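How a Robot Gripper Is Cared For
Young Visitors' Pages, Curnton Museum of Work and Machines

A robot arm needs a way to hold things. At the end of the arm there is a part called the gripper, and the gripper has fingers. The robot in our workshop gallery has two. They are shaped like tall triangles, and each one has a triangular opening cut through it.

The robot's job is to pick up thin, bendy sheets and carry them from one table to another. Thin sheets are harder to hold than blocks. A block keeps its shape when it is squeezed. A sheet bends and curls, and it can slide away if the fingers do not close evenly.

Before the museum opens

The gallery staff begin work on the robot at 8 in the morning. First they press the stop button and turn a key, so that the arm cannot move while hands are near it. The key stays in a staff member's pocket until the work is finished.

Next, the fingers are wiped with a soft cloth. Dust makes them slippery. The staff also look closely at the inside of each finger, where it touches the sheet. A scratch or a worn patch is written down in the robot's logbook.

Then comes the closing test. The key is turned back, everyone steps behind the yellow line, and the gripper is told to close on nothing at all. The two fingers should meet along their whole length. If they meet at the tips but leave a gap lower down, one of them is crooked. The robot is switched off again, the screws are loosened, and the finger is straightened.

Choosing how hard to squeeze

A gripper does not know by itself how hard to squeeze. A person has to choose a number and type it into the controller. On our robot the numbers go up to 300. A low number is a gentle pinch, and a high number is a strong one. For thin sheets the staff use 104. At a much higher number the fingers leave a dent, and at a much lower one the sheet drops to the floor.

The number is tested with 5 practice lifts. If the sheet stays in place each time, the robot is ready for the day.

When a part wears out

Fingers do not last forever. Ours are changed every January, when the gallery is closed for cleaning. The old pair goes into a drawer marked "Ogura," the name of the gallery, and school groups may ask to hold them.

Words to know

Gripper — the part of a robot arm that holds things.
Wrist — the joint where the gripper is fastened to the arm.
Controller — the computer that tells the arm what to do.
Logbook — a record of every check and repair.
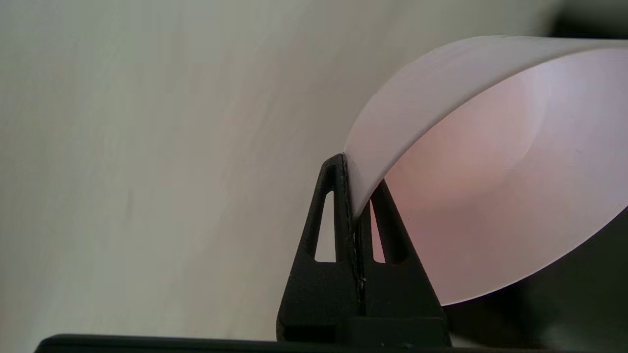
Comment from Jornberg: My class would like to know whether the fingers are always changed as a pair, or whether one can be replaced by itself if only that one is worn.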